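# Carkoreck bin-picking log: failed grasps

Data from one cell, recorded in April. 100 episodes, 44 of them stopped early by the fault below.

## Known fault

The gripper sometimes reports a closed grasp with nothing between the fingers. The arm then lifts and moves to the drop pose as if it held something. Clear objects are the worst case — the depth readings drop out at the rim.

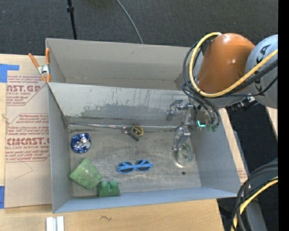
Restarting the `gradura` node clears the false state. Do not reach into the bin before the arm is in hold.

Contact: Hendrik Vermeulen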